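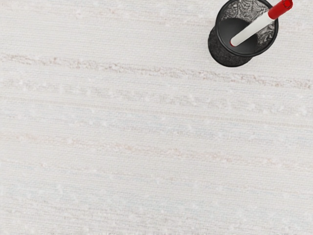
In Defense of the Tablecloth
Lachlan Ogilvie
9 April 2024

My grandmother owned 19 tablecloths, and I know the number because my mother and my aunt divided them up on the living room floor the September after she died, and the odd one out came to me. I was a college student with a card table and no particular feelings about linens. I took it home in a grocery bag and did not unfold it for eight years.

I would like to make up for that now by saying a few kind words about covering the table, a habit that seems to have slipped away from most of the houses I visit. Friends of mine have lovely tables (one couple saved up for ages for theirs, from a little shop called Plesasholm that has since closed) and they want to see the wood, and I understand that. But a bare table is a loud thing. Forks clatter on it, glasses knock, and everybody gets a coaster and a small warning. A cloth hushes the whole business. You set down a heavy dish and it lands with a soft thump, and people talk a little lower and, I think, stay a little longer.

The objection I always hear is laundry, and yes, there is laundry. My neighbor Mrs. Hoxha, who has fed me more often than I deserve, washes hers every single week and irons it while it's still damp, and I am never going to be that person. I shake mine out the back door, turn it over, and call it good until something truly awful gets spilled. A plain, pale cloth with a bit of a weave to it is more forgiving than you'd expect, especially if the threads are uneven and there's some tan or gray running through. Crumbs just disappear into it. The bright white ones are for braver people than me.

And then there are the stains, which I have come around to loving. Mine has a faint brown ring near one corner from before my time, and I have asked every cousin I've got whose coffee it was, and I have gotten 4 different answers, all of them given with complete confidence. I don't know of a wipe-clean surface that could start an argument like that.

So if you have one folded up in a closet somewhere, maybe under the holiday things, I hope you'll put it out this week, on an ordinary evening, with soup or eggs or takeout straight from the carton. Leave the creases in if you don't feel like ironing. Mine had eight years' worth of them the first time I used it, and my mother still got a little teary when she sat down.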